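Veter Hand, left and right pair

Sold by Pap, Plesness
Price for the pair: $600
Spare fingertip set: $65
Weight per hand: 906 g
Ships with: two hands, wrist flanges, one cable per hand, hex keys, printed setup sheet

I run the Pap shop, and I also coach the after-school robotics club at Purnell, so this page is a bit of a mix of the two. We had the Veter pair in the club for a whole season before I agreed to stock it, and I'd much sooner tell you how it went with a bunch of teenagers and a kitchen sink than copy out a spec sheet (the spec sheet is further down, don't worry).

The club's project this year was dishes. The kids picked it themselves, after a long argument in which laundry came a close second. The rule they wrote was simple: take things out of a rack in the sink and set them down on the counter, using both hands if you need to, and put nothing on the floor. Lids turned into everybody's favorite part and also the hardest one. A mug has a handle, and a bowl has some depth to it, but a lid lying flat gives you a thin rim and not much else, and you have to get your fingers under it while something else is already under it!
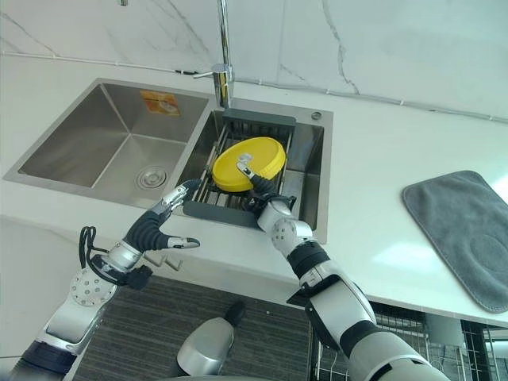
Plesness, July

We're well into the sink work now and the Veter hands are still the ones on the arms, so I figured it was time to write down what I've learned for anyone shopping.

First, the fingers. There are four on each hand plus a thumb that swings out wide, and that wide swing is why I like this pair so much for student work. A grip planned by a beginner is usually a little off, and with the thumb way out to the side there's room to be off. Our yellow lid gets picked up with one finger over the face and the rest curled under the rim, which is a grip one of the ninth graders came up with by doing it with her own hand over and over at lunch. She drew it on a napkin. We still have the napkin.

Second, setup. Bolting the hand to the wrist flange takes very little time if you've done it once and a whole club meeting if you haven't. Do the cable before you tighten everything down. Leave it enough slack for the wrist to turn all the way in both directions, then look at where the loop hangs, because a loop near a dish rack will find a rod to hang on to. We lost a Sunday to that. The printed sheet does mention it, in tiny letters on the back.

Third, speed. The kids always want it fast. Go slow for the last bit above the rack, please! Come down over the wires with the hand open, stop, and only then close. Our code has a line in it that just says "wait," with a very long comment beside it from three different students who each thought it should be longer or shorter.

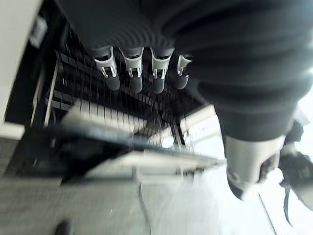 Normunds Avotiņš wrote to the shop to say the slow approach worked for his team too, but that they got more out of it by tilting the wrist first and letting the fingers come in from the side, and he wanted me to add that the fingertips should be wiped with a damp cloth after every session. Dish soap builds up on them, he said, and his students had been rewriting perfectly good code for weeks when the trouble was soap.

Well, I tried the wiping part that same week and he's right. We keep a towel by the sink for it now. The side approach I'm less sure of, mostly since our rack is narrow and there isn't a lot of side to come in from, but if you have a wider one, give it a try and tell me.

A couple of things I don't love. The little screws at the knuckles need checking more than I'd like, so put a kid in charge of that (ours has a clipboard and takes it very seriously). The left and right hands come in boxes that look the same apart from one small letter on the end flap, and yes, we mounted a left one on the right arm and stood there wondering why the thumb was in such a strange spot. And the fingertips do wear. A set lasted us most of the season, with plenty of rubbing against metal rods, and I'd order a spare set along with the hands if your budget has room.

What I wouldn't worry about is the hands getting in each other's way. We were nervous about running both arms over one small rack, and for the first few weeks the club only let one move at a time. Then they tried one hand held back, fingers down, while the other came up toward the lid from below, and that opened up a lot of new ideas. Give your students time to get there on their own, it's the fun part.
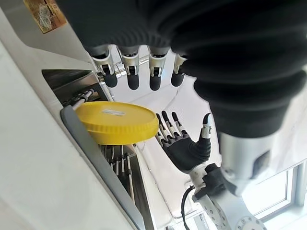
Specs and ordering

Hands: 2 (one left, one right)
Fingers per hand: four, plus thumb
Weight: 906 g each, cable not included
Mount: round bolt flange, bolts in the bag
Software: the Veter starter code, with the Purnell club's sink routines added as a separate folder. Use what you like, the kids will be thrilled.
In the box: see top of page
Spare fingertips: $65 per set, fits either hand

Schools and clubs can pay by purchase order. Put the club name in the notes box and I'll pack the boxes with a big L and a big R on them in marker. Returns are fine as long as the hands haven't been in water. They can work over a sink all day but they are not for going under the faucet, and I can't fix one that has been.

Questions go to the shop address. I answer in the evening after club lets out, usually by 8 p.m., a little later in competition season.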